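About Dela Peña Skin

Hello, and thanks for clicking the page most people skip! I'm the Dela Peña behind Dela Peña Skin, and I make balms, cleansing oils and one rather stubborn hand cream in a converted dairy on the edge of Gukstead.

I should say straight away that I never planned to run a skincare company. I was a school secretary in Perham with eczema all over my knuckles, and every winter I went through tube after tube of cream that either stung or sat on top of my hands like candle wax (try answering a phone with that on). So I started mixing my own in the kitchen. The first lot went grainy. The second lot smelled of chips. By the time I had something I'd happily give to my sister, I had used every jam jar in the house and was eyeing up the neighbours' recycling.

That cream is still the one we sell most of. It has oats, shea butter and a bit of sunflower oil in it, and no perfume at all, because my hands can't stand perfume and I test everything on myself first. I've fiddled with it over the years, mostly to make it sink in faster, but if you bought a pot at Perham market back when the labels were handwritten you'd know it straight away.

We now make 5 products. People do ask for more, and I have a drawer full of half-finished ideas, including a lip balm I've been promising for far too long – sorry, it's coming! I'd just rather get one thing right than have a shelf of things I feel so-so about. Everything is poured in batches of 40 pots, which suits the size of our pans and means that what you get in the post hasn't been sitting in a warehouse for a year.

There are four of us these days. I do the mixing and the fretting, Jomar Sebastian looks after orders and this website, and the other two pour, label and pack, and choose the radio station. Tuesday is our main posting day, so if you order on a Monday night you've timed it beautifully.

A word on skin, while I have you. I'm not a doctor or a dermatologist, and I won't tell you a balm can cure anything. If something is sore, weeping or spreading, please see your GP or pharmacist. If it's just dry and grumpy, try a small dab on your inner arm, leave it for a day and see how you get on.

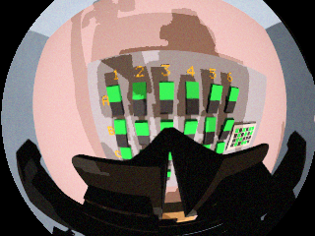
Words by Jomar Sebastian (typed up from a long chat over tea)

You're welcome to visit. The shop counter at the dairy is open from ten every Saturday, and there are testers of everything, including the Vulov cleansing oil, named after my gran's side of the family. Bring your empties too and we'll wash them and knock a bit off your next pot.

If you can't get to Gukstead, send us a message through the contact page. I read them all in the evenings, usually with cream on my hands, so forgive the typos.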